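Buying the Arms Is the Easy Part: A Morning with King-fai Lui

Friday, May 21, 2021

I'd been bugging King-fai Lui for months to talk to me about money. Everybody in automation will happily tell you how a gripper works, but ask what they paid for the cables and they get shy! King-fai doesn't get shy. He does the equipment planning at Ridalix, a small outfit that's teaching two-armed robots to fold team uniforms and sportswear for rental laundries, and he had the spreadsheet open before I'd even found a chair.

"Ask me about line 20," he said. "Everyone should have a line 20."

Line 20 turned out to be fingertips. Only fingertips. I'd have guessed something scarier (motors, maybe, or insurance), but he says the part of the machine that touches the cloth is the part he reorders most, and in the first budget he wrote it wasn't listed at all.

"I had the arms, the controllers, the stands, a nice round number for software," he told me. "Then I had 'misc.' You know how much was in misc? 600 dollars. For the year! I was so proud of that spreadsheet."

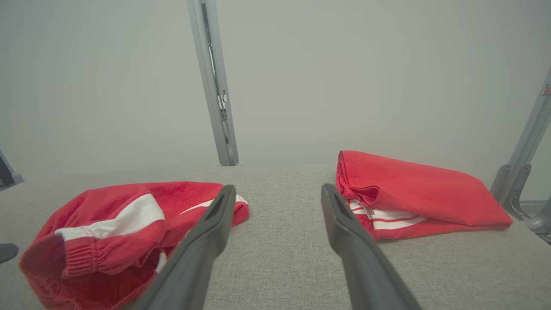 Matoušek, listening from the next desk, put in that the 600 was gone in 8 days, and that most of it went on shipping. He's the one who signs for the boxes, so I'm inclined to believe him. His own view is that small parts should be bought in one big order every November, before suppliers change their prices, and that anyone who needs something in between should have to come and explain it to him in person.

King-fai laughed at that, but he's moved a good way toward it. These days he keeps a shelf of spares worked out per station, and a new station doesn't get approved until its shelf is in the quote. I asked whether that makes the quote look bad next to a competitor's. "It looks terrible," he said. "The first page always looks terrible. I ask people to read the second page."

We got onto vendors next. He'd narrowed the grippers down to two suppliers, Bavomach and Jellus, and I was expecting a long speech about force and speed. What I got was a long speech about lead times. Jellus came in cheaper per unit but quoted 120 days for replacements. Bavomach cost more and could ship in 20. He went with Bavomach for the first stations and told me he'd do it again tomorrow.

"A station that's down doesn't stop costing me," he said. "The room's rented, the people are here. I'd pay extra just so I don't have to have that conversation with my boss." (His boss, I should say, was walking past right then and gave us a thumbs up.)

So what would he cut, if he had to? He thought about it longer than anything else I'd asked him. The stands, he said, could be cheaper. Same with the tables, as long as the top is covered with something that has a little grab to it. He wouldn't touch training time, and he wouldn't touch the budget for clothes, and that second one surprised me enough that I made him go back over it.
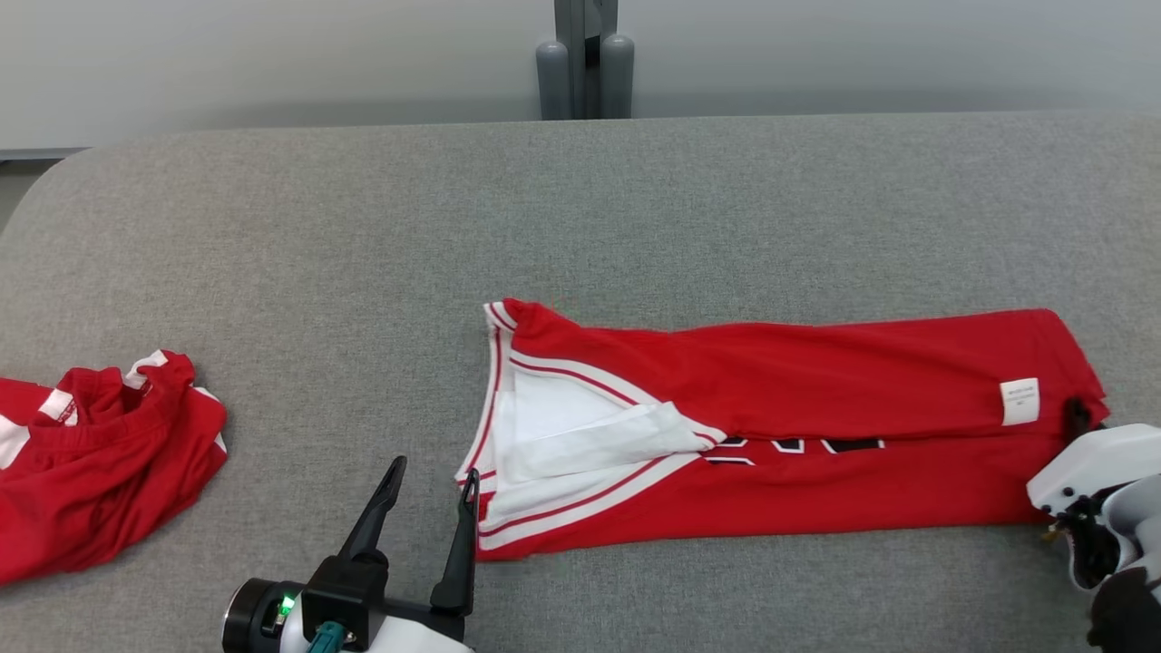 Clothes are a real budget line, and I love that. I'd pictured somebody bringing in old T-shirts from home, and King-fai says that's how a lot of teams begin, and then the robot gets very good at old T-shirts. His customers send out basketball jerseys, so he buys basketball jerseys, with the slippery panels and the piping and the lettering that's stiffer than the fabric under it. He likes to have more than one in the same color on the table, too, say a red one folded into a long strip and another red one still in a heap beside it, and he wants the money for that written down before anybody orders hardware. "If I can't afford the laundry, I can't afford the robot," he said. He also budgets for wearing them out, and he's already on his second round of purchases.

I asked for the advice he'd give a laundry owner who's thinking about a first station and has never bought anything smarter than a dryer. He said to rent for a season if you possibly can. Get the spare parts price list before the demo, while the sales rep is still trying to be charming. And put a person's hours in the plan, real hours with a real wage next to them, for whoever's going to look after the thing, as it won't be zero and it won't be the sales rep.

Then he wanted to show me line 21, which is power strips. I had a train to catch, but he's promised to send me the file with the prices left in, and I'll post it as soon as his boss says yes.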